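Walkthrough checklist, practice kitchen cell, Himlow site
Inspected 26 February 2020. Comments are mine, and there are more of them than the form has room for.

Background for the Sanorholm office, where they haven't been up to see us yet: the play kitchen is where the handling program gets rehearsed before anything moves to the Lavoie prep line. Toy food, real habits. I love this cell. People who used to spend a whole shift lifting and sorting now spend part of it teaching, checking and arguing (nicely!) over what a good pick looks like.

## A. Area and fixtures

- [x] Counter fixed to the bench, no rocking
- [x] Utensils on the wall secure when tugged
- [x] Stop button within reach of the operator's chair
- [ ] Floor tape complete on the aisle side – worn through at the corner, please redo
- [x] Cooktop light checked before the session

Comment: the light is only a toy, but the crew treat a lit burner as live, and I'd like that to stay. It's the same reflex they'll want next to the real equipment at Lavoie.

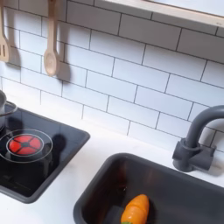 **Who decides when the cell stops?**
The person at the station. Anyone on shift can press stop, without asking a lead first, and a stop is never held against them.

I asked that of everybody I met on the walk and heard the same thing each time, in different words. Great to hear! Last February the answer would have been "go and find the lead."

## B. People and duties

- [x] New duty sheet posted at the station
- [x] Operators trained on restart as well as stop
- [x] Chair turns cut to 4 per shift, with a change of task between
- [ ] Night crew signed off on the updated restart steps
- [x] Hand lotion and gloves restocked (not strictly safety, but it was asked for)

Comment: the biggest change is in backs and wrists. The old job was reach, lift, turn, all day long. The new one is a lot of watching, and watching is tiring in its own way – eyes first, then the neck. Short turns in the chair help. I'd also raise the monitor a little, as two operators were sitting with their chins down.

Pay grades for the teaching work are still with the Peltley office. It isn't my item, but it came up at every stop, so I'm writing it down. People are proud of this work and want it on paper.

## C. Task objects and containers

- [x] Toy pieces free of sharp edges
- [x] Steel pot rim smooth by fingertip check
- [x] Pot handle tight
- [x] Pieces wiped down at shift change
- [ ] Spare pieces stored off the floor

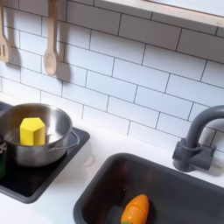
*Item C, pot and sink task: yellow block in the pot, carrot in the sink.*

Comment: the session log stood at 3946 attempts when I signed it, all entered by the operators themselves. What I enjoyed most was the notes column. Somebody writes "too eager" next to a fast approach and the next shift knows just what's meant. Keep that column, whatever the new software looks like.

The spare pieces are in an open carton by the door and one is going to end up underfoot. A lidded bin on the lower shelf would do it.

## D. Reset between attempts

- [x] Hands clear before the restart call
- [x] Restart called out loud and answered
- [x] Reset done from the front, no leaning over the sink
- [ ] Reset card readable from the chair – print is too small

Comment: resets are where I expect trouble, at this cell or any other. It's a quick, dull bit of work, a hand goes in, and the mind is already on the next one. The call and answer is working well.
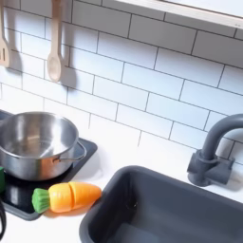 I'd still like the card in bigger type, with the call printed on the top line, and I'd like it moved to the left so a person coming in from the aisle reads it too. When the work goes across to Lavoie the same card should go with it, word for word.

## Open items

1. Redo floor tape, aisle corner
2. Night crew sign-off on restart steps
3. Lidded bin for spare pieces
4. Larger reset card, moved left
5. Raise monitor at the operator's chair

Items 1 and 3 can be done this week. Item 2 must be closed before the night crew's next session in the cell.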